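Evaluation of a Two-Arm Manipulation Kit for Light Packaging Tasks
Final Project Report, Wirkstead Technical Institute
Submitted in January

1. Purpose

This report reviews the Valente two-arm kit as a candidate for the packaging laboratory at Wirkstead. The kit is offered by Bronotgate on a lease basis and is supplied with its own task software, Plilano. The department asked whether undergraduate students with no prior robotics coursework could prepare, run, and record paper and cardboard handling tasks within a single laboratory period.

The review does not cover heavy loads, mobile bases, or unattended operation.

2. Method

Work was carried out over 8 weeks. The group defined six tasks, each using thin, foldable stock of the kind handled in small shipping rooms. The tasks covered flat cardboard, cut blanks, and paper bags. A total of 396 attempts were logged. An attempt was recorded as complete when the item reached the target position or shape without a person touching it.

Operators received the Bronotgate quick-start guide and one supervised session. The same table and lighting were used throughout — early trials had shown that glare on plastic packaging affected the wrist camera views.

3. Materials Under Test

Flat cardboard was handled with both arms, one gripper to each side of the sheet. Paper bags were approached from above with the fingers closed. 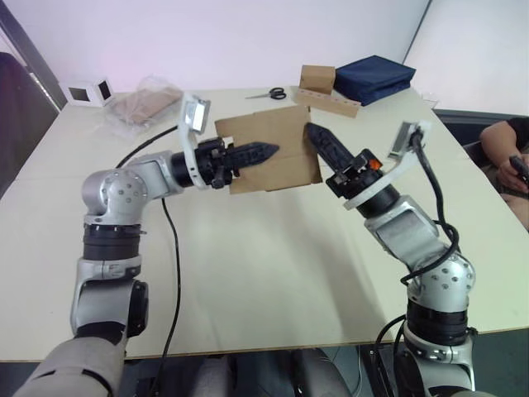
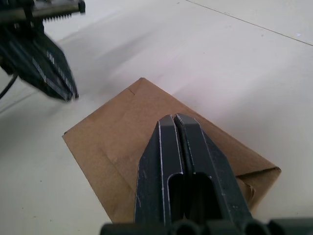
Photos: Wirkstead Technical Institute, Packaging Laboratory project group

Cardboard gave the more consistent results. The narrow fingertips could be placed at an edge or notch with little correction, and operators learned quickly to bring the second arm in only after the first was in contact. Most incomplete attempts came from pushing too far with one arm, which turned the sheet out of reach of the other.

Paper bags were harder. A bag lying flat offers very little edge to hold, and fingertips that come down too low push the paper along the table. Students had better results when they worked near a folded end, where the layers stand slightly apart.

4. Software

Plilano stored 3,157 short clips during the review. Search by task name worked well. Search by operator did not, and the group kept a separate spreadsheet for that purpose. Export to common formats was slow but produced no damaged files.

5. Findings and Recommendations

The kit is suitable for supervised teaching use. Setup instructions are clear, and the arms stopped promptly whenever the stop command was given. The group noted two weaknesses: cables near the wrist need regular checking, and the guide contains no section on thin paper goods.

The group recommends a one-semester lease, with cardboard tasks assigned first and bag tasks held until the second half of the course. A softer fingertip should be requested from Bronotgate for comparison — the current catalog lists one, but it was not included in the review package.

6. Further Work

Tape and adhesive labels were left out of this study.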